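I own one desk. It's dark gray, it's a perfectly good size, and for most of this year I could not have told you what color it was. A thread.

Rule one of the Monday clear-off: everything comes off the desk. Everything. I put it all on the bed so I'd be forced to deal with it before midnight. I have slept beside a stapler before and I'll do it again.

Total so far: 298 items. Yes, I counted. 175 of them were cables or the little twisty wires cables come in. I own four things that plug in.

Sabine Schwerdtfeger stopped by, looked at the bed, said "oh, you're doing this again" and left with my good scissors. 297.

Found: a Stornura warranty card for a lamp I don't have. A Takagi pencil sharpener, full. A loyalty card with 821 points on it from a coffee place that is now a dentist.

Friederike Wegener has a system where each object gets ten seconds to explain itself. I tried it. The objects were very persuasive. I kept a bag of 3,000 paper clips I bought in a mood.

Rule two: only things with a job go back on the desk. I've been strict. I've been a monster, frankly. The Skimon tape dispenser is in the hall and it knows what it did.

So we're down to the finalists -- the stuff I can't throw out and can't file.

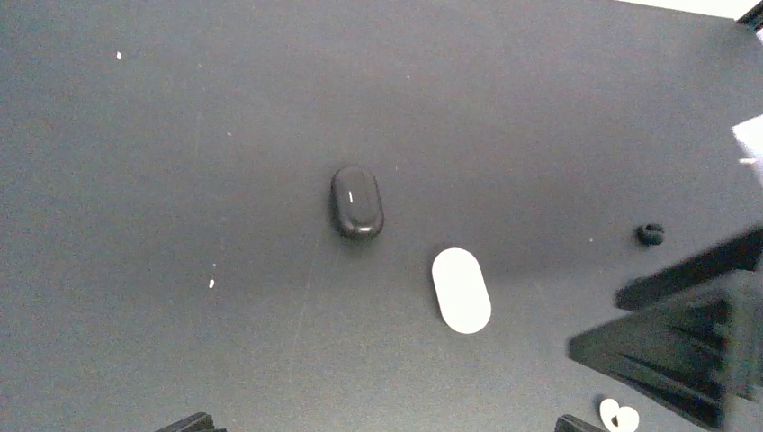
Small black case, flat white oval, little round black knob thing. The undecided.

The black one looks like an earbud case, so it gets to stay on looks alone. The white one is the same idea but bigger and flat, and I've got no further comment at this time.

The knob came off something. I'll find out what about an hour after I throw it away, so it lives in a drawer now -- forever.

Also, the desk has scratches. I'd forgotten! It was nicer when I couldn't see it.

Bed status: still 280-something items. Good night to me and the stapler.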